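Setting Up Your Steken Table Loom, Part 2: Winding the Warp

I like to do this part on a Thursday evening with the radio on, when I'm not going to be interrupted!
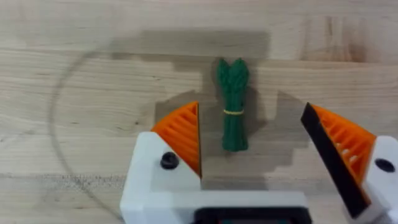
Before you start

You'll want the warping board, scissors and one cone of Robichaud cotton (the 3000-yard cone is plenty). My first warp on this loom was 128 ends, and I'd suggest the same for yours.

1. Tie your yarn to the top left peg with a plain overhand knot.

2. Follow the guide string down the board to the last peg, then come back up the same way. That's 2 ends done.

3. Keep going, and make sure you cross the yarn between the two middle pegs every single time. I skipped it once and had to start over (I sulked for a whole weekend).

Note: Pull just enough to keep the yarn straight. If the pegs start leaning in, you're winding too tight.

4. Tie the cross in four places with scrap yarn, good and snug.

Caution: Don't lift anything off the board until those ties are on. A lost cross is a miserable thing to fix.

5. Chain the warp off from the bottom peg and lay it over the back beam. Threading is in Part 3.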